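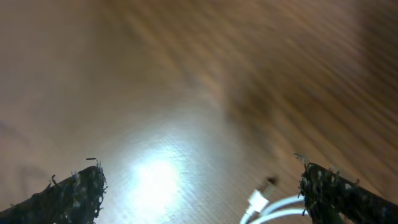

The kettle was already on when I got to Prutley, and I'd been told to bring my own mug, so I did. I had come to talk to the woman who runs the Paiva choir, and I'd promised her I wouldn't print her name. "Everybody round here knows it anyway," she said, "and the ones who don't will only call me up about parking."

Paiva is the choir that sings in the old grain hall every May. If you've been, you know how packed it gets! The hall holds 313 people sitting down, and this spring they had to turn folks away at the door, which she still feels bad about.

"I stood out there and said sorry to every one of them," she told me. "My feet were soaked. I missed half my own warm-up."

I asked how it all began, and she went and dug out a songbook (her second copy — the first one went through the wash). It's a reprint of hymns and harvest songs from 1790, and most of the choir's program still comes out of it.

"The tunes are great and the words are terrible," she said. "There's one about a turnip that goes on for eleven verses. We do four."

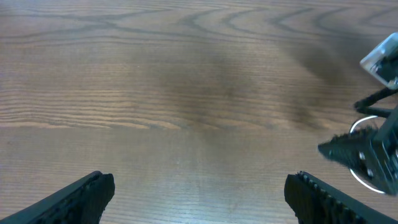 She doesn't hold auditions and never has. You turn up, you stand next to somebody loud, and by the third week you've picked up the alto line without noticing. I said that sounded scary for a person who can't read music, meaning me.

"Half my basses can't read a note," she said. "They watch my left hand. If I scratch my nose, we're in trouble."

Then we got onto money, and she made a face. A new roof for the hall is out of the question, but the heating has to be fixed before winter, and the quote from Turkex came to $2000. The choir has $900 of that so far, mostly from cake. There's a sing-along on 5th July to raise more, with the Gikton brass band playing the second half, and I've already said I'll come and stand near the back.

"You'll stand in the middle," she said. "The back is where people mumble."

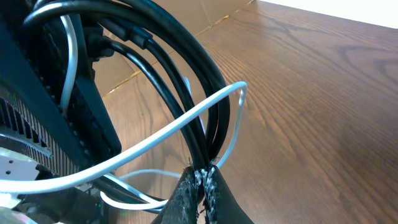 One of the altos, who had let herself in by the side door, said the mumbling was worse in the front row and always had been, and that the turnip song should get all eleven verses back. The two of them argued about that for a good ten minutes — very happily — while I ate the last of the shortbread.

"Six verses," the director said in the end. "Six, and you're bringing the lemon cake."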